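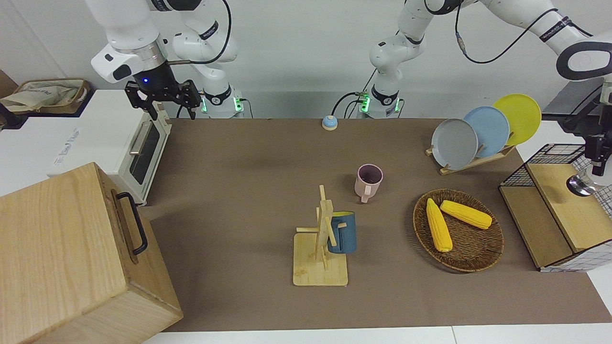
Can I run a toaster oven off the same circuit as the fridge in a rental?

Posted by Beverley Nepia, 28 Feb 2022

I've just moved into a one-bedroom unit in Wemidholm and the kitchen has no proper oven, only a two-burner cooktop that the landlord put in before I came. I want to buy a toaster oven and use it for most of my dinners. The only spare bench space is at the end near the fridge, and there is one double power point there. The fridge is plugged into one side of it already.

The unit was built in the seventies and as far as I can tell from the switchboard all the kitchen power points are on one circuit, along with the one in the hallway where I plug in the vacuum. The labels are handwritten and half of them have faded. The cooktop has its own switch.

My last place had newer wiring and I never had to think about it. In this one the power has gone off twice since I moved in, both times when the kettle was on and the heater was running in the lounge. I reset the switch and it came back on both times.

What I'd like to know is whether a toaster oven is going to be a problem on that power point, and whether I should be asking the landlord to do something first. I'd also like to know how much room to leave behind it. The bench isn't very deep and I'd be pushing it back fairly close to the wall, which is painted plaster with no tiles.

I don't want to spend a fortune. I cook for one, mostly tray bakes, fish and the odd frozen pie.

Trevor Gosselin

Start with the label on the back or underneath of whatever oven you are looking at. It will give you a figure in watts. Add that to the figures for whatever else is going to be running on that circuit at the same time. The fridge doesn't use much once it's running, but it does draw more for a moment when the motor starts up, so leave a bit of slack.

The kettle is your real trouble. A kettle and a toaster oven going together is a heavy load for one old circuit, and if the lounge heater is on there as well I'm not surprised it trips. The fact that your lounge heater and kettle knocked it out between them suggests the lounge is on the same circuit as the kitchen, whatever the faded labels say. You can check this yourself. Switch off the one marked kitchen at the board, then walk through the unit with a lamp and see which power points are dead. Write it down and tape the list inside the switchboard door. Turn the fridge back on afterwards, I have forgotten to do that myself.

Don't use a power board or a double adaptor for the oven. Plug it straight into the wall. If the plug or the face of the power point feels hot after half an hour of cooking, stop using it and ring the landlord. The same goes if you see any brown marks on the plastic or smell anything like fish when you aren't cooking fish.

As for the landlord, put it in writing. Say the power has tripped twice, say what was running, and ask for an electrician to look at the circuit. Keep a copy. The rules on who pays vary from place to place, so ring your local tenancy service if you get nowhere. Do not let anyone talk you into swapping the breaker for a bigger one. It is sized to suit the cable in the wall and a bigger one will let that cable overheat.

On the gap, go by the manual for the model you buy. They differ – some want a hand's width behind and at the sides, and more above. Painted plaster will discolour over time if the back sits too close. Keep tea towels, paper towel and bread bags well away, and don't store trays on top while it's on. 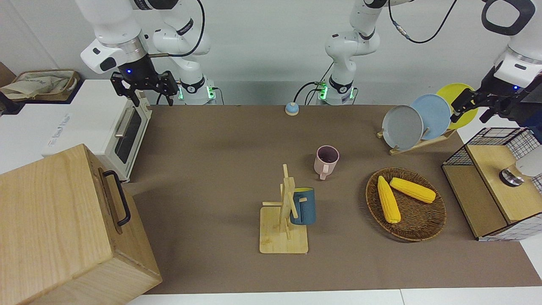

White toaster oven on a white counter, yellow plate at the back of a dish rack.

user Tuhiwai

Had a Rellar one for years in a caravan and it was fine. Get one with a timer that shuts it off. Mine cost me 28 dollars second-hand and the only thing I replaced was the crumb tray.

Empty the crumb tray every week. That's where the smoke comes from, especially with pies. For fish I line the tray with foil but keep it off the elements and don't cover the crumb tray with it.

You just get used to boiling the kettle first and then putting the oven on. I wouldn't bother the landlord over it but that's up to you. Measure your baking trays before you buy, most of the full-size ones won't fit.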